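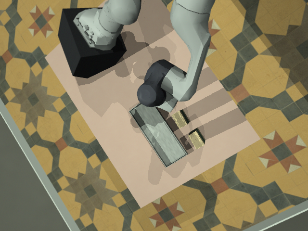
How much of a robot cell should a small lab plan in simulation before it places an order?

Plan enough to settle the reach of the arm, the opening of the gripper and the size of the table, and leave cables, lighting and floor fixings for the day the parts arrive.

4. Planning the purchase

4.1 What we had to decide

The Clolham lab had money for one arm, one gripper and one work surface, with a small reserve for everything we had forgotten. Two suppliers, Bustell and Ikberg, had sent quotes that looked close on the first page and drifted apart by the third. Bustell sold the arm and the gripper as a single package with a long service term. Ikberg priced every part alone, so we could take a cheaper arm and spend what we saved on a better gripper. We could argue for either one, and for most of November we did, at length.

Then Cinzia Cattaneo suggested that we stop arguing and put the cell into the simulator, and this is the part of the project we enjoyed most. We built a plain setup we call Talavera: an arm on a pedestal at one end of a table, a shallow clear tray within reach, and a few small blocks and boxes to handle. The model took a few afternoons. It changed the order in more ways than we expected, and we would do it again tomorrow.

4.2 Layout runs

We tested 66 layouts. A layout fixes the pedestal position, the table size, and the places where the tray and the loose objects may sit. Across these we made 530 runs, and in 174 of them the arm either could not reach the target pose or could reach it only with the forearm folded so tightly that we would not trust it on a real machine. That number made us very happy, odd as it sounds. Every one of those runs is an awkward morning we get to skip.

Most of the trouble came from the pedestal. In our first drawings it stood in the middle of a long side, because that is where we had always put pedestals. Moving it to a far corner gave up some reach near the opposite edge but opened a clear path over the tray, and the arm could come down on the objects from above without swinging wide. The corner position also let us order the smaller of the two tables on the list. The saving there paid for a spare set of finger pads!

4.3 Choosing the gripper

The gripper was the line in the budget where opinions were strongest. Emil Brunner wanted a wide opening so that the same hand could take boxes and blocks of any size we might buy later. The rest of us worried about fingers bumping into neighbors when objects sit close together. Figure 4 is a view past the fingers, and views like it did more for this discussion than any data sheet.

Figure 4. Simulated view past a two-finger gripper with flat pads. A black block sits between the pads, and two boxes with green bands lie farther back on the table.

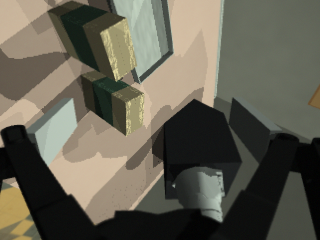
We scored each gripper model on three simple measures: the clearance left on each side of the object at the moment before closing, the smallest gap between neighbors that the open fingers could enter, and the number of wrist turns needed to line up with a tilted object. The widest model won the first measure easily and lost the second just as easily. A middle size did well on all three, and it happened to be the one that Ikberg offered without its arm. Emil came around after an afternoon of dragging boxes closer and closer together on screen, and he now defends the middle size harder than anyone.

4.4 Budget lines that moved

The final request went to the department on December 18, 2025. Compared with our first draft, the table line went down, the gripper line went up, and the arm line stayed where it was. We added a line for pads and fasteners and dropped a second pedestal that had been copied over from an older request. We also kept the reserve whole. Simulated contact is kinder than real contact, and clear trays in particular are hard on depth sensing in ways our model does not cover, so we expect to spend part of the reserve on a second tray in some duller material.

Labor deserves its own line too. Building and running the Talavera layouts used staff time that an ordinary equipment request never shows, and we think it should be written down next to the hardware. For a lab buying its first arm the hours are well spent, and the same model can be used for training before the crates are even open. Section 5 gives the layout files and the scoring sheet, together with the settings we used for each gripper.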